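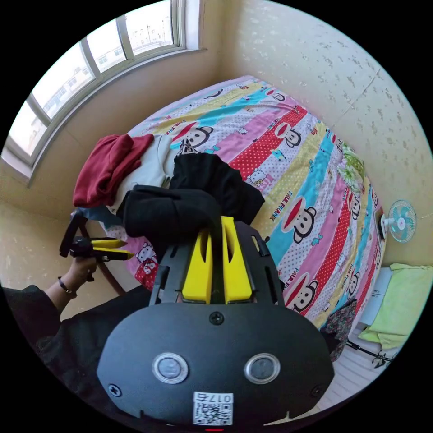 I have now been told by three different people that I own too many clothes, and two of them were selling something.

The latest is Facundo Acuña, who runs a newsletter about what he calls the finished wardrobe. You pay $17 a month and he tells you to get rid of things. The claim that keeps getting passed around is that a grown adult needs 25 garments, shoes included, coats included. I went looking for where the number comes from. His long post on the subject links to an older post, which links to a talk he gave, and in the talk he says it's "well established." By whom? I watched it twice and I still couldn't tell you.

I don't object to owning less. I grew up in Dimbridge, where the closets are small and the winters go on until the end of April, and you learn early what you can do without. What bothers me is a number with no working behind it. Somebody who fixes boilers needs more pants than somebody who writes newsletters. A person with no washing machine needs more of everything, and I've yet to see one of these plans mention the laundromat.

The "buy better" part

Every one of these systems has a second half, and the second half is shopping. Once you've cleared the rail you are supposed to replace the survivors with better versions. Acuña likes a black wool coat from Orlandini that costs $1489. He says it will last for decades. Maybe it will. He has had his for two winters.

My own black coat came from a secondhand store in Grernitz and the lining has been replaced once, by my aunt, in a fabric that doesn't match. I've worn it for eleven years. I wouldn't call that proof that cheap coats are good, any more than his two winters prove his is. Coats last if you hang them up and get the moths before they get you. The price tag has some say in it, but less than the ads would like.

Then there's the cost-per-wear sum, which people do as if it were science. You take the price, divide by the number of times you'll wear the thing, and feel better. But the bottom half of that sum is a guess made by someone who wants the coat. I could justify a canoe that way.
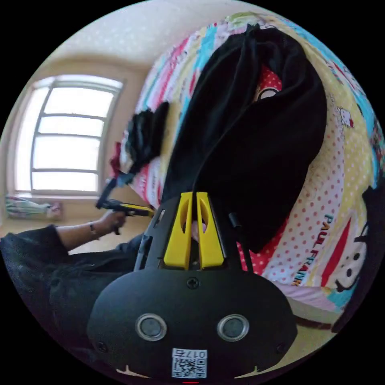 What I did instead

I read the whole Gallelholm method, all 429 pages of it, borrowed from the library so at least I'm not out the money. Most of it is padding. There's a chapter on hangers. The one piece of advice I've kept is to put mending in a separate pile and give it a deadline, and I suspect my grandmother would have charged less for that.

My pile's deadline was the end of February. I missed it. Two shirts still need buttons and there's a sweater with an elbow gone that I keep moving from one chair to another. I've thrown out one pair of pants, which had it coming.

If anyone has found the actual source for the 25 thing, send it over and I'll read it. Please don't send me the talk.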